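Ullmont Hardwax Oil, matte - 300 ml tin

Home > Wood care > Oils and waxes > Ullmont

$149 for the 6-tin box. Single tins: ask at the counter, price changes with the batch. In stock at Plekance, ships next working day.

Clear hardwax oil for indoor wood. Tables, desks, shelves, stair treads, window boards. Low smell, thin enough to wipe on with a cloth. No brush marks because no brush. Matte only. People ask for satin every week, sorry, Ullmont dropped it and we have what we have.

New label since April 2021, same stuff inside. If you get a tin with the old green label its fine, use it.

What you need
Lint-free cloths (cotton, old T-shirts OK if washed a lot). Sandpaper, 120 and 180 grit. Gloves. A white pad if you're buffing by machine. The Jaunzems pads fit most 6 inch sanders, see under Accessories.

How to put it on
Sand to 180, no finer, or the oil just sits there. Vacuum, then wipe with a barely damp cloth and let it dry. Stir the tin, don't shake. Small puddle on the wood, spread it along the grain, leave 4 minutes, wipe off everything that hasn't gone in. Everything. A sticky table is nearly always oil that got left on top. Second coat next day. End grain drinks more so go back over it while you're there.
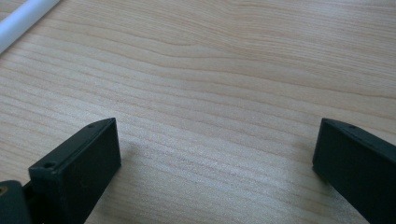

Pale wood tabletop, smooth matte surface.

On color: pale woods warm up a little under any clear oil. If you want to keep ash or maple as light as you can, order the Zurnanell white base and put that on first, one thin coat, then Ullmont over it. Do a test on the underside. Walnut and other dark woods go darker, quite a lot darker, so test those too.

Care
Dry cloth for dust. Mild soap and water for the rest, wrung out well. No bleach, no scouring powder, no steam. Coasters for the first two weeks, the oil is still curing. Dull spots can be re-oiled on their own, you don't have to strip the whole top, thats the main reason to use oil over varnish if you ask me.

Safety
Oily rags can heat up and catch fire by themselves. Lay flat outside to dry or soak in water before they go in the trash. Do not leave them balled up in a bucket. Keep tins away from kids.

Returns
Unopened tins, yes. Opened, no. Dented lid on arrival, send a photo and we swap it.

Questions on trade orders to Aigars Kütt, wood care desk, mornings are best.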